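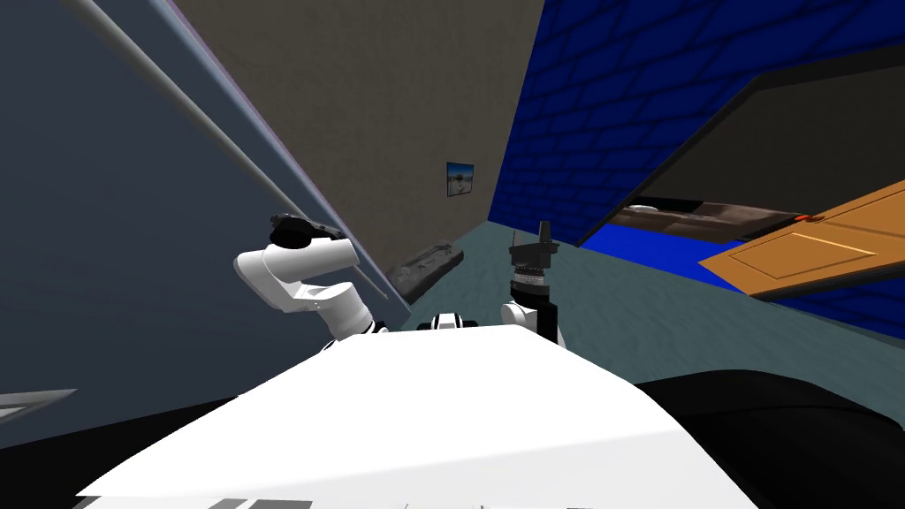 Come help us run the robot side of things (simulation floor operator, Orkevden)

Hi! I'm Ylva Rønning, I look after the operators at Orkevden, and I'm hiring for a job I used to do myself, so forgive me if I go on a bit.

We fit two-armed robots into staff kitchens and housekeeping departments. Before a robot goes anywhere near a customer, it spends a long time in simulated rooms, with a person steering the arms and showing it how a task is done. That person could be you. You'd sit at a desk in our Laklow office, pick a room from the list, drive the robot through it and write down what went wrong (something always goes wrong!).

I should tell you how the job has changed, as a few of you will have heard about it from friends here. When I started we did every single run by hand, 100 a day if the coffee was good. Now a program called Massawe handles the easy repeats overnight, and the operators come in to the strange ones: the gripper that stops short, the arm that takes the long way around a cabinet door. It's slower work and you have to think more. Some of my old team loved the switch, and a couple of them missed the rhythm and moved over to testing. I'd like you to know that going in.

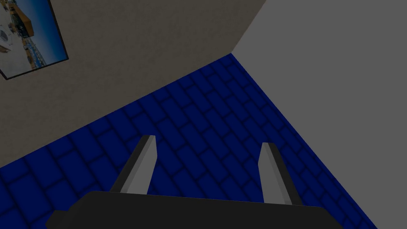

A lot of the day is spent looking at floors and corners from the gripper's point of view, and you do get used to it. My first week I felt a little seasick. We take a break every 90 minutes, a proper one, away from the screen, and I'm pretty strict about it.

You don't need a degree or any coding. Patience helps, and so does having worked in a kitchen, a laundry or a hotel, because you'll spot when a robot is doing something no sane worker would do. Please write plainly too. Your notes go straight to the people at Skastadeo who build our rooms, and they read every one.

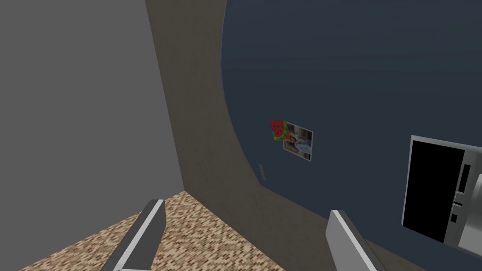

We have 4 openings, all daytime, all with paid training. You'll sit beside an experienced operator until you both feel you're ready to go solo. There's a sign-on payment of $2000, half when you start and half in October, and yes, part-timers get it too.

To apply, send me a short note about a job you've done with your hands and one thing about it you'd never want a machine to take over. A resume is fine but I read the note first. Get it to me by Jan 19, 2024. If you want to come by and try the controls before you decide, say so in the note and I'll set up a time.

Ylva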